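Where Umbrellas Go: Lost Property on the Lallport Buses
Mio Nishimura
Social Research Methods, final project report
September 22, 2024

1. Why this topic

My first proposal was on the future of public transportation in coastal towns. My instructor wrote "which part?" in the margin, so I narrowed it down to the shelf behind the ticket window at Lallport bus station. I had been there twice that month asking for a scarf, and I felt I already had a relationship with the place.

The question I settled on was simple. When people leave things on a bus, what decides whether they get them back? I expected the answer to be money. Expensive things would be claimed and cheap things would be left to their fate. I was fairly confident, and had already written half of my conclusion, which I have since had to delete.

2. Background

Laizer runs the buses in Lallport and the one long route out to Ekthorpe. At the end of each shift the driver walks the bus and puts whatever is on the seats into a gray sack. The sack goes to the window, where a clerk types each item into a system called Kasetti. Kasetti has a box for "type," a box for "color," and a box for "notes." The notes box is almost always blank. After 100 days, anything unclaimed goes to a charity shop, apart from keys and food. Keys go into a bucket. I was asked not to write about the food.

3. Method

Laizer let me have one year of records with names and phone numbers removed. That gave me 3,094 items. I sorted them by type, then checked which had been marked as returned. I also sat on the bench across from the window for several afternoons and listened to people describe what they had lost. The clerks knew I was there. The people in line mostly took me for somebody with a very unreliable bus.

The weak points are plain enough. I only know what was handed in, so anything a passenger kept is invisible to me. Spelling in Kasetti is free-form, and I spent a long evening deciding that "brolly," "umbrela" and "umb (broken)" were the same kind of object. I only studied one town.

4. Results

Phones almost always went home. People call their own number, the sack rings, and the research question more or less answers itself. Wallets did well too, being objects that contain the owner's name.

After that my theory fell apart. A good winter coat did no better than a lunch box. Single gloves did surprisingly well, and I think I know the reason: a person with one glove has a perfect sample of what they lost and can put it down on the counter. One man did exactly this. It took four seconds and was the most efficient piece of administration I have ever seen.

The worst group was hats. There were 275 of them in the records and very few were marked as returned. Umbrellas were nearly as bad, although with umbrellas there was some sign of people giving up and choosing a nicer one. (A clerk told me she does not police this closely. I have left out which clerk.)

The Ekthorpe route produced more lost items than any other, probably from people falling asleep. It also produced a trombone, claimed the same day.

5. What I heard from the bench

Most claimants began with where they had been sitting. This is useless to the clerk, who has a list with no seats in it, but they seemed to need to get it out first. Next came how they felt about the object, then who had given it to them. Type and color usually arrived last and after prompting. One woman described a cardigan by everything that had happened to her while wearing it, including a divorce. The record said "cardigan, blue." They did find it, but it was close.

My scarf was never found. I described it as "sort of greenish" and have to accept some responsibility.

6. Discussion and one suggestion

Value matters less than I thought. What matters is whether the owner's account and the clerk's entry ever meet. I have kept this report under the limit of 3,000 words, a discipline I would like to see relaxed in the notes box.

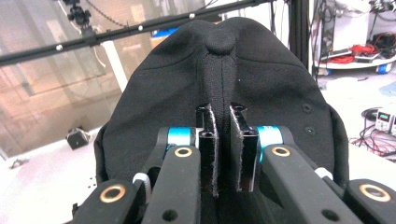

Hats do badly because the records make them all the same hat. Kasetti is full of entries reading "cap, black," and an owner who asks for a black cap gets a shelf of them and a tired look. Yet even a plain black fabric one has a covered button on top, a raised seam running down from it, and a pair of stitched eyelets one above the other on a side panel. Folds and creases might help too, if the owner has ever looked. My suggestion to Laizer is that the notes box should have to contain something before the entry can be saved. The clerks were polite about this and asked if I would like to try the window on a rainy afternoon. I did it for an hour and wrote "umbrella, black, wet" eleven times.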